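From: Elsa Halonen
To: Kalura survey users list
Subject: Re: Overlap settings for the quarry job

Mal-soon Byun wrote:

> Hello all,
>
> I've been asked to fly the old gravel pit at Dradomholm and give the
> owner a volume for each stockpile. I have done flat fields before
> but never a pit. My plan was one grid at 77 meters with 70 percent
> overlap both ways, camera straight down, and no ground control,
> because the drone has corrected positions already. The software
> (Pesex) says this will give me 246 photos.
>
> Is that enough? Also, the owner wants the volumes to match what his
> loader scale says. Can I promise that?
>
> Mal-soon

Hi Mal-soon,

I flew a pit much like that one last August for Semaan, so I'll tell you what I did and what I would change.

First, the height. If you take off from the rim and set 77 meters, that is 77 meters above the rim. The floor of the pit is farther away than that, so your photos of the floor will have coarser detail than the ones of the rim. The overlap goes the other way. It will be highest on the floor and lowest on the high ground, and it's the high ground where you may run short. Turn on terrain following if you have a decent surface file for the site. If the only one you can get predates the digging, don't use it. Fly a quick high pass first, build a rough surface from that, and load it for the real flight.

Second, overlap. I would go to 80 percent front and 75 side. Your photo count will go up and you will probably need another battery. Loose gravel all looks alike to the matching software, and I had two holes in my model on the shaded side of a pile where I had stayed at 70.
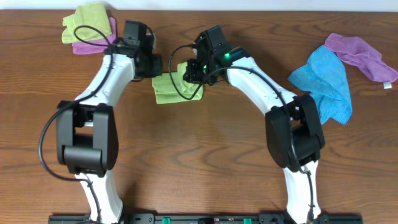 Third, camera angle. Straight down is fine for the tops of the piles and poor for the steep faces. Fly the grid straight down, then fly a second one crossing it with the camera tilted up a bit. I used 65 degrees below horizontal. Process both sets together. The pit walls came out much cleaner that way, and the bowl shape I used to get across the whole site went away.

Fourth, ground control. Corrected positions are good, but you still need something to check them against. Put out at least 5 targets, with one on the floor and the others spread along the rim and the haul road. If you can manage 6, keep the extra one out of the processing and use it only as a check point. My height was off on the first job because I had typed the base station antenna height in wrong. The photos all agreed with each other and the model looked perfect. The check point was the only thing that showed it.

Keep the targets away from where the loader runs. Ask the owner to stop loading while you fly, too. If a pile changes between the first grid and the second, the software will try to average the two shapes, and you will get a fuzzy surface that belongs to neither.

On the volumes, I would not promise a match to the loader scale. The scale gives weight and you are measuring volume. To get from one to the other you need a density, and that changes with moisture and with how the material is packed. Give him cubic yards, state which base surface you used, and let him apply his own density figure.

The base surface matters more than most people expect. Pesex will draw a flat plane under the pile by default. If the pile leans against a wall or sits on a slope, that is wrong. Draw the toe line by hand and use the option that fits a surface through the toe points. For piles against the wall, ask if the owner has a survey from before the material was placed. If he doesn't, say so in the report. 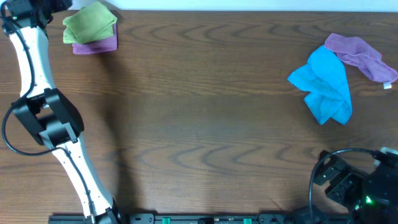 Arm and tabletop.

A few smaller things. Lock the exposure before the first line and leave it alone. Set the shutter fast enough that you don't get blur on the long legs. Fly near midday if you can, so the shadows from the walls are short. Copy the base station log off the same day, as my unit overwrites old ones.

As for processing time, run it at low quality first to see that all the photos align. If a block of them drops out, you want to know before you leave the site. I take a laptop and do this in the truck. The full run can wait until you are back.

You asked about report format as well in your earlier message. I can send you the one I used, with the client's details taken out. It has a site map, a table of piles, the check point errors and a paragraph on the base surfaces. Write to me off list if you want it.

What drone are you using, and does it have a mechanical shutter? If it has a rolling shutter, turn on the correction in the processing settings and fly a little slower than the planner suggests.

Elsa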